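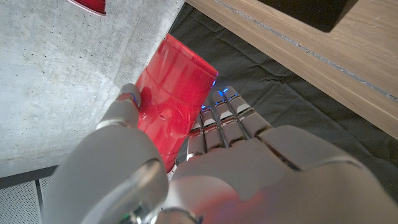

Neues aus der Greifgruppe

Seit April sammelt die Gruppe in Linddale Vorführungen für das Greifmodell, das später in der Sortierzelle bei Morevlow laufen soll. Im Moment geht es um Becher. Rote Kunststoffbecher, dünnwandig, von der Sorte, die bei zu viel Druck sofort Falten wirft. Die Hand hat vier Finger und einen Daumen und wird von einer Person mit einem Datenhandschuh geführt. Aufgezeichnet werden die Gelenkwinkel, die Motorströme und das Bild der kleinen Kamera am Handgelenk.

Bisher liegen 152 brauchbare Durchgänge vor. Ein Durchgang dauert rund 30 Sekunden: anfahren, greifen, kippen, abstellen. Hjørdis Midtbø und Babak Kordestani wechseln sich am Handschuh ab, Silvia Beneš sieht die Aufnahmen am selben Tag durch und vergibt die Kennzeichnungen. Verworfen wird ein Durchgang nur, wenn die Aufzeichnung Lücken hat. Fehlgriffe bleiben drin und bekommen eine eigene Kennung.

Zerdrückte Becher werden ebenfalls weiter benutzt. Das war anfangs umstritten, aber in der Sortierzelle kommt auch kaum ein Becher glatt an. Wer am Handschuh sitzt, trägt vor dem Start in das Protokoll ein, ob der Becher neu, leicht verbeult oder stark verbeult ist. Bitte auch dann, wenn es gerade schnell gehen soll - bei vier Durchgängen aus der letzten Serie fehlt die Angabe, und aus dem Handbild allein lässt sie sich nicht immer sicher nachtragen.

Gegriffen wird abwechselnd über der dunklen Stoffmatte und über der Betonfläche. Die Falten der Matte werden zwischen den Durchgängen nicht glatt gezogen. Sølve Eide möchte wissen, ob das Modell sich sonst zu sehr auf einen gleichmäßigen Untergrund verlässt.

Als Nächstes sind drei weitere Formen an der Reihe, zuerst ein flacher Deckel. Die Teile dafür kommen aus Nernham. Wer sich am Handschuh einarbeiten will, meldet sich bei Britt-Marie Eklund.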